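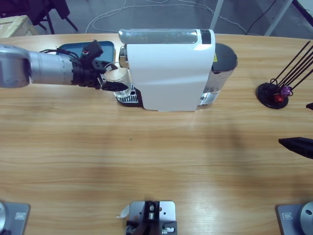
How a book gets made

A book begins as a manuscript. That is the writer's text before anyone has printed it. A short novel for children might run to 4,000 words in its first chapter alone.

The writer sends it to a publisher. An editor reads it and marks what is unclear – a missing step in the plot, a word used twice. The writer then makes changes. This is called a draft, and most books go through several.
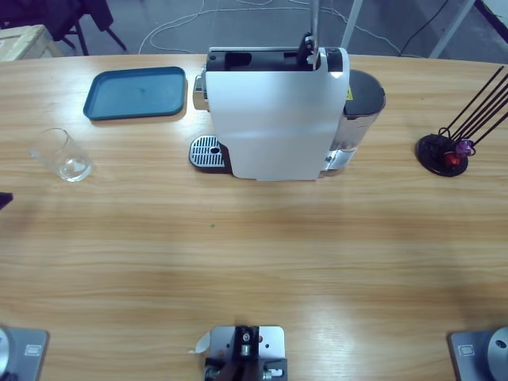 A coffee machine on a wooden table.

Next, a proofreader checks the spelling. In Australia that means "colour" and "favourite". A designer sets the type, and the printer makes the copies. The first batch is the print run. A small one is 500 copies.
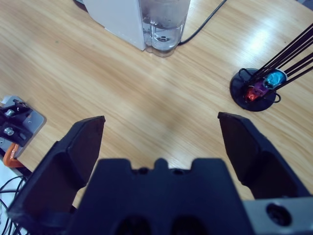
Who owns the words in a book?
The writer usually does. This right is called copyright.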